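Plornarano desk set: hand-held gripper demonstrations

README for release 2 of the data. Maintained by Ifeoma Aliyu. Collection protocol written by Ohemaa Adjei.

Summary

Plornarano is a set of two-handed demonstrations of office desk tidying. A person holds one gripper in each hand and does the task directly, with no robot in the room. The grippers carry printed fiducial markers, and their paths are recovered afterwards from video. The set is meant for training and testing policies on two-arm robots with parallel grippers.

Episodes: 1107
Held out for testing: 87
Frame rate of the released video: 40 per second
Longest episode: 2000 frames
Site: Okby office, second floor

The 87 test episodes are included in the total of 1107. They were picked by desk, so no desk in the test part appears in the training part.

Tasks

Each episode has one task label, taken from the list in tasks.txt. The labels cover moving a flat object to a named place on the desk, clearing a space in front of a monitor, setting a keyboard and mouse straight, and passing an object from one gripper to the other. The label is what the demonstrator was asked to do. It isn't a claim that the task was finished. For that, see the field "outcome" in the episode file, which was filled in by a second person watching the video.

Flat objects are the hard case. Tablets and closed notebooks give the fingers very little to close on, and demonstrators used different methods: sliding the object over the desk edge and gripping the overhang, tilting it with one gripper and taking it with the other, or pushing it the whole way. All of these are kept. The method is not labelled.

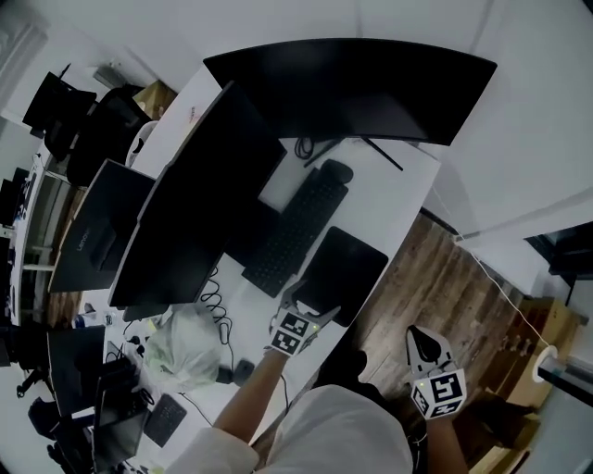

Desks were left as their users had them. We removed drinks, papers with names on them and anything a user asked us to put away. Loose cables stayed where they were. A policy trained on this set will have seen a good deal of clutter, and it will have seen very little bare desk. Anyone who needs clean backgrounds should look at the earlier Wuvum set, which uses the same markers and the same file layout.

Files

episodes/ holds one folder per episode, numbered from 0001. Each folder contains:

head.mp4: video from the head camera, no sound
left.csv and right.csv: gripper pose and finger opening, one row per frame
meta.json: task label, outcome, desk number, demonstrator number, notes

Poses are given in metres and quaternions, in the frame of the head camera at the first frame of the episode. Finger opening runs from 0 (closed) to 1 (fully open). "Left" and "right" always mean the demonstrator's hands.

Marker tracking

Each gripper has a white block with markers on more than one face, so that at least one face can usually be read when the wrist turns. Where no marker could be read, the pose is filled by interpolation for gaps of up to six frames. Longer gaps are left blank and the column "valid" is set to 0. Do not treat blank rows as a stationary gripper. The loader in tools/load.py drops them by default; pass keep_gaps=True to keep them.

The two marker blocks do not use the same IDs. The ID tables are in markers.yaml. Early episodes had the left and right tables swapped, and this was corrected in release 2. If you have a copy of release 1, fetch the CSV files again. The videos are unchanged.

Known problems

Glare on dark screens and tablets sometimes hides the edge of the object. Depth was not recorded.

The head camera moves with the demonstrator. Camera motion has been removed from the pose files but not from the video.

Finger opening drifts by a small amount over long episodes. The offset is reset at the start of each episode only.

Most demonstrators are right-handed. The left gripper is used more for holding and steadying than for picking, and policies trained on the full set copy this.

Episodes recorded on the Sunday session have dimmer light than the rest. They are tagged "low_light" in meta.json.

Use on a robot

We replayed a small number of episodes on the Onyeka two-arm bench. The paths have to be checked against the reach of your own arms first. A standing person can lean and step sideways, and a fixed base can't. The script tools/reach_check.py takes a URDF and writes a list of episodes that stay inside the workspace.

Corrections

Send label corrections to Ifeoma Aliyu with the episode number and the frame at which the error starts. Questions on the protocol go to Ohemaa Adjei. The next release is planned for March and will add the outcome notes that are still missing.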